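Istham Technical Services
Desktop Hardware Support: Ticket 2438
Status: Open, awaiting part
Priority: 4
Site: Skandthorpe office, Room 21
Category: System does not start

Problem reported
The user states that the desktop computer powers on but shows nothing on the monitor. The fans run at full speed and the unit shuts itself off after 50 seconds. The fault was first noticed in January, following an office move, and has been present at every start since then.

Initial checks (help desk)
The monitor and its cable were tested with a second computer and worked normally. The wall outlet and power cord were replaced with known good items. The result did not change. The user confirmed that all documents are stored on the Brasstead file server, and no data recovery has been requested. The ticket was passed to the bench.

Bench log

Entry 1, 9:15 a.m.
Unit received with power cord. No keyboard or mouse supplied. Asset label matches the request. Fault reproduced on the first attempt.

Entry 2, 9:40 a.m.
Memory modules removed and tested one at a time in the first slot. Same fault with each. Modules were then tested in another unit of the same model and passed. Memory is ruled out.

Entry 3, 10:30 a.m.
Expansion card removed and monitor connected to the onboard video port. No display. Card refitted. Power supply output measured under load and found to be within limits.

Entry 4, 11:05 a.m.
Cooler removed and thermal compound cleaned from the processor lid. Case placed on its side on the slotted aluminum table with the side panel off. The processor is seated in its socket with the retention frame around it. The red, orange and blue cables in the lower right corner are to be kept clear of the board during the next steps.

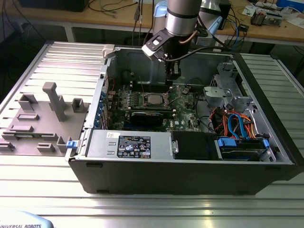
Next steps
1. Release the retention frame, lift the processor straight up and inspect the socket contacts under magnification.
2. If any contact is bent, stop work and request a replacement motherboard from Mayrhofer under the service agreement.
3. If the contacts are sound, fit the bench test processor and repeat the start test.
4. Record the result in this ticket before the case is closed.

A replacement cooler clip has been ordered. The user has been issued a loan computer until the unit is returned to Room 21.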